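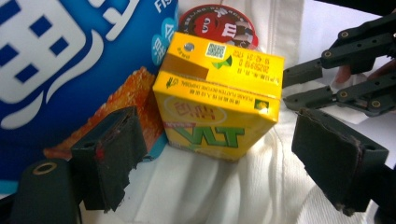

TELOTLOW – The Shenoy Community Association of Telotlow is delighted to announce that its annual New Citizens Evening will return this November, when families, friends and neighbors will gather at Plomard Hall to welcome the 189 residents of our city who have taken the oath of citizenship since the last gathering. As in past years there is no charge to attend, and everyone is welcome, whether they were sworn in last week or their grandparents were. Supper will be served in the hall, with plenty of hot dishes, fruit and cold drinks for the children, and when the drinks are finished we would ask our guests to follow the advice printed on the yellow Vita lemon tea carton, "Please flatten before disposal," so that the recycling bins by the kitchen door last the whole night.

The New Citizens Evening began as a potluck in a church basement on Seltitz Avenue, with folding chairs borrowed from the school across the street and a cake that had to be cut very small. It has grown a good deal since then (so has the cake!), but the idea behind it is the same. Becoming a citizen takes years of patience, paperwork, study and long drives to appointments, and then the ceremony itself is over in a morning and people go back to work. The Association felt from the start that such a day deserved a proper supper and a room full of people clapping.

Doors will open at 5:30 p.m., and the program will start at 6:30 p.m. with the presentation of colors and the national anthem, sung by the Telotlow Youth Chorus. Each new citizen who wishes to be recognized will be invited to the stage to receive a certificate of welcome from the city and a small flag. Families are encouraged to come up too, and to bring as many cousins as they like. Welcoming remarks will be given in 3 languages, and interpreters will be seated near the front for anyone who would like some help following along.
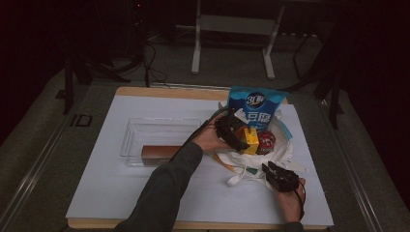
After the certificates, the Association will present its Good Neighbor Awards, which go each year to 3 people or groups who have helped newcomers find their feet in Telotlow. Past awards have gone to a bus driver who taught half of his morning riders how to read the route map, to the evening English class at the Plomard branch library, and to a retired couple who spent most of a winter driving people to their fingerprint appointments. Nominations for this year's awards are open now, and a letter of a page or less is all we need. It can be handwritten, and it can be in any language you are comfortable writing in.

"Every year somebody tells us they nearly stayed home because they thought the evening was for other people," said a spokesperson for the Association. "Please come. If you live in Telotlow, or you used to, or you are thinking about it, we would love to have you at the table, and we will find you a chair."

Visitors will also find a row of information tables along the east side of the hall. The county elections office will have voter registration forms on hand, along with staff who can answer questions about polling places and mail ballots. The library will be signing people up for cards, and the Association's own citizenship study circle will be there to talk with residents who are just starting on their applications or are getting ready for the interview. The study circle meets on Tuesday nights at the Association's office on Seltitz Avenue, and new members can join at any point in the year.

The Association would like to thank the City of Telotlow for the use of Plomard Hall, as well as the many restaurants and bakeries along Seltitz Avenue that send food year after year and very seldom let us pay for it. Anyone who would like to contribute a dish is asked to call the office ahead of time and to label it clearly if it contains nuts, shellfish or pork.

Parking is available behind the hall and, after 5 p.m., in the library lot. The entrance on the library side has a ramp, and seats close to the stage can be set aside on request. Child care will be offered in the side room for 3 hours, beginning when the doors open.

New citizens who would like to be called to the stage should give their name, with a note on how it is pronounced, to the Association's office by the end of October. Award nominations are due the same day and may be mailed or dropped off in person.

About the Shenoy Community Association of Telotlow

The Shenoy Community Association of Telotlow is a nonpartisan community organization that offers citizenship study groups, help with forms, and public events for residents of the city and the surrounding towns. Membership is open to all.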